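The Grip That Closed on Nothing

By Carmela Tejada

The fault log at Salcedo runs to 1639 entries, and 52 of them carry the same code: grip confirmed, no load. In each case the controller reported a closed grip on a cable and moved on to the next step with the cable still lying on the table.

The cell sorts power adapters and network cables. Two arms are bolted to a common front rail and share one white tabletop. The control software, called Cidusik, decides that a grip is good when motor current passes a threshold and stays there for 300 milliseconds. On a power brick the test is sound. On a thin cord it can pass when the jaws have met each other.

Baltazar Pacheco, who maintains the cell, first suspected the camera calibration. He redid it in January and the code came back within 30 cycles. Nerea Bermúdez then plotted jaw position against current and found that the two had never been compared. The position reading was recorded but not used. 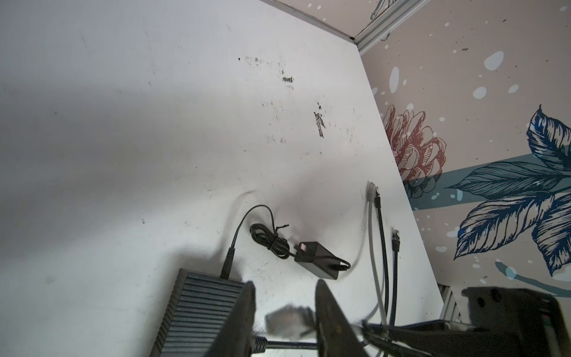
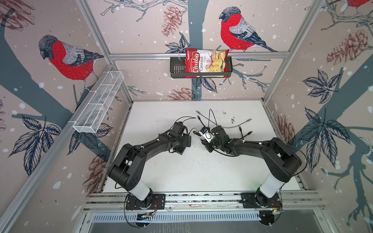 The cable-sorting cell at Salcedo: adapters and network cables at the gripper, first picture; both arms on the front rail, second picture.

The false grips did no damage by themselves. The trouble came at handover, when the second arm moved in to take a cable the first arm did not have. With the grippers that close, a small position error put jaw against jaw. One such contact bent a linkage arm and tripped the overcurrent stop, which released late.

Bernadette Flanagan reviewed the stop circuit and set two conditions for restarting. Jaw position must now agree with current before a grip is accepted, and neither arm may enter the handover zone without that agreement. The late release was traced to a filter setting and shortened.

Pacheco still wants a force sensor in each finger. The request is open.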